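Entraide › Maison et atelier › Automatisation

Une machine peut-elle déjà plier le linge ?

Sabina Tichý
Bonjour, je m'occupe du linge d'un petit gîte, 27 serviettes par jour en saison, plus les torchons. On me parle de robots qui plieraient tout seuls. Est-ce que ça existe pour de vrai, à un prix normal ? J'ai vu passer une plieuse Jitberg à 700 euros, mais il faut accrocher chaque pièce à la main.

Tanko Onuoha
Non, pas encore. Laisse tomber la plieuse, tu passeras autant de temps à la charger.

Yufang Song
Ça dépend de ce qu'on appelle plier. Une serviette bien à plat, les bras de labo y arrivent, lentement. Le problème vient avant : trouver un bord ou un coin dans un tissu en tas. Une boîte en carton garde sa forme, un tissu en change dès qu'on y touche.

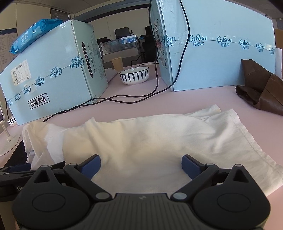
Pince à deux doigts sur un tissu blanc froissé, ourlet visible à droite.

Pour une personne, suivre l'ourlet et secouer prend deux secondes. Pour une pince à deux doigts, c'est déjà un exercice, et il faut ensuite repérer les taches — sinon on range du linge sale. Chez Gajdoš, où j'ai travaillé, on comptait plus de 14 essais ratés par matinée sur des torchons. Je garderais une table à bonne hauteur et je reposerais la question dans quelques années.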